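Button pressing task: the arm keeps stopping short or pushing too hard

Posted by Ehab Slaoui, 29 August 2022

Hi everybody! I'm helping a student team get ready for the Vusbridge skills challenge in September, and we picked the button task, where the arm has to press colored buttons in an order the judges call out. You get 1000 points for a clean run and lose a chunk every time a box gets shoved out of place. Our best score so far is 205, so you can see why I'm writing (the kids are being very good sports about it).

We taught the positions by hand and saved them in a program the team calls Canness. First press of the day is usually lovely. After that it drifts: sometimes the arm stops in the air above the button, and sometimes it leans on the box so hard the controller throws a protective stop. We press with a small white block at the tips of the gripper.
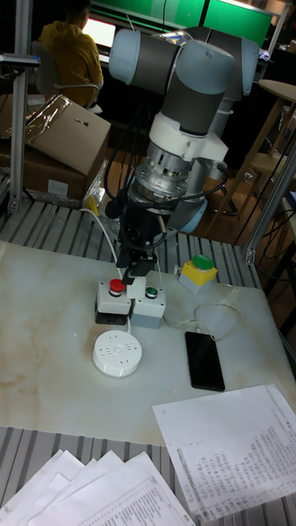
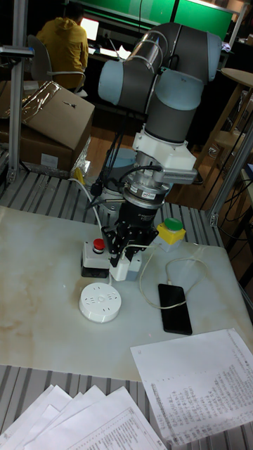
We've slowed everything way down, which helped with the stops but not with the misses. Is there a smarter way to do this without buying a force sensor? Our budget is pretty much spent, and I'd love for the students to work out most of it themselves - I just need to know which direction to point them in.

Kokkonen

Welcome, and good luck to your team! I coached a group through something very similar and we lost weeks to this, so I feel for you. My first suspect is the boxes. If they can slide on the tabletop, every press nudges them a hair and your saved points are wrong from then on. Put double-sided tape under each base and mark the corners with a pencil, then run the same press over and over before you change anything in the program.

After that, teach only one point per button, a little way above it, and have the arm come straight down from there in small steps. Have the students write down the height where the button clicks, and stop 2 millimeters past that. Ours kept a log on paper and it was the most useful thing on the table by the end of the season. Also check that your block goes back into the fingers at the same depth each time you close them. We had one creeping upward and blamed the software for days.

Oh, and keep any charging cables well away from where the arm travels. Ask me how I know!

brarix

tape the boxes down. we didn't and regretted it

Ehab Slaoui

Thank you both so much. We'll start with the tape and the pencil marks, and I've asked the students to measure how the block sits before and after a run. I'll come back and post our score either way.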